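Brellia arm, notebook — February, wrist view and self-mask

Started 09:40. Carrying on from the mask problem in the last entry.
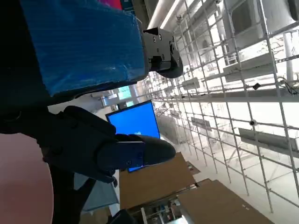

The planner still treats the finger as an obstacle in some wrist poses. Nga Lưu traced it to the self-filter: the mask is built from the CAD model, and the CAD model has bare housing. Anything fitted afterwards falls outside the mask and goes straight into the occupancy map. The blue film on the upper segment is the worst of it. It is shiny, and highlights along the creases break the segmentation into small patches that change with every few degrees of wrist roll.

Tried first: dilating the mask by 8 pixels. Gets rid of most of the false points but also eats real ones close to the fingertip, where we need them. Reverted.

Tried second: building the mask from recorded frames. Swept the wrist with the gripper empty, logged 1,115 frames, and kept pixels whose value stayed within tolerance across the sweep. Finger and housing come out clean. The film does not, for the reason given above. Took the outline of the film by hand from a subset of 149 frames and merged it in as a fixed polygon. Crude, but it holds.

Background is a separate matter. The white grid gives the feature matcher a lattice of near identical corners, and at steep tilt it locks on one square out. The reprojection error looks fine when this happens, so the existing check does not catch it. The shelf panels on the grid are better landmarks as they are not evenly placed. Added a weight that favours them and drops bare tube crossings. The monitor is excluded altogether, as what it shows may change between runs.

Also found: the exposure controller meters on the whole image. With the light tube in view at the top, the black finger loses nearly all detail. Metering region moved to the lower two thirds. Gain steps are now smaller and the loop no longer hunts.

Replayed the log through Lovura with the new mask and weights. False obstacle points down to 33 over the full sweep, all at the edge of the film polygon. No wrong lock on the grid in this log, but one log is not much to go on.

To do:
Repeat the sweep with the gripper closed on a part. Mask has only been built empty.
Mask file needs a version number tied to the gripper config. Currently it is just overwritten.
Ask Nga whether the polygon should live in the Brora branch or in main.
Timing not measured yet. The merge runs on every frame and need not.

Stopped 16:15. Config saved, old mask kept alongside.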